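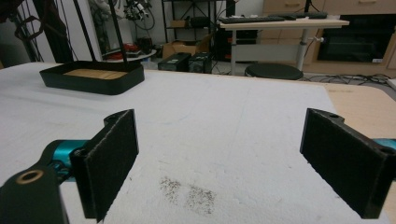 Writing About Books, Unit 4: The Short Review

Reading for this unit: the two sample reviews in the course packet, and chapter 2 of your chosen book if you have not finished it yet.

What a short review is

A short review runs to 300 words or fewer. It is written for someone who has not read the book and may have only a minute to spend on your opinion. A book report proves to a teacher that you read something. A review helps a stranger decide.

Most short reviews have these parts, though the order can change:

Title, author and kind of book. Put this in the first two sentences. Readers skip reviews when they can't tell if the book is a novel or a memoir.

The setup. Say where the book starts and what the main person wants or the main question is. Stop before the halfway point of the plot.

Your judgment. Say it plainly. "I liked it" is a start, but the reader needs to know what you liked — the dialogue, the pacing, the research.

Evidence. One short quotation or one specific moment. Give the page number in your draft so it can be checked.

Who it is for. Optional. Leave it out if all you have is "anyone who likes a good story."

Spoilers

The class voted in March to treat anything after the first third of a book as a spoiler. For nonfiction this matters less, but a memoir can still be spoiled.

Long books

Several of you are reading the Pasbridge omnibus, which is 1053 pages in the library edition. You may review one of the novels in it on its own. Name the novel in your first sentence and mention the omnibus once. Page numbers should follow the omnibus.

Common problems in the last set

Too much plot. If the summary takes up more than half the review, cut it.

Comparing the book to others the reader may not know. One comparison is enough.

Star ratings with no explanation. You may use stars, but the text has to work without them.

Reviewing the cover, the price or the delivery.

Assignment

Write one short review of a book you finished this term and one of a book you gave up on. For the second, say where you stopped and why. Both are due July 16, 2026, at the start of class. Bring 2 printed copies of each. Late work loses 10 points.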